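Burger order, revised

Lettuce first, then tomato. I have changed my mind on this since May and the notes below replace the old ones.
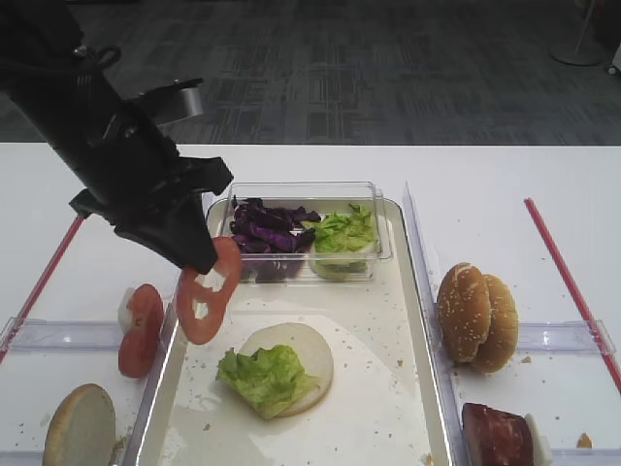
Bottom bun and lettuce down, tomato next. Cabbage and chopped lettuce at the back.

The old order put tomato straight on the bread. A slice gives up a fair amount of juice once salted, and a soft crumb takes all of it. A leaf of lettuce between the two slows this down. It should be wider than the bun and slightly crumpled, so that it holds the slice in place — a flat leaf lets it slide.

Tomato: one slice per bun, cut thin. Salt it on the board, wait 2 minutes, blot, then build. Thick slices push the top bun off centre and I have given up on them.

Shredded purple cabbage goes above the tomato, dry. I tried it dressed and the vinegar stained the bun. I keep it in a divided container with the chopped green lettuce, which saves a bowl. The chopped lettuce is for the side, or for anyone who wants extra.

Build on a tray with a raised rim. Sesame seeds get everywhere otherwise.

Kausar Tarar wrote to ask about toasting. Yes, cut side only, in a dry pan. Declan Tapley prefers butter. I have not compared them properly and will add a line when I have.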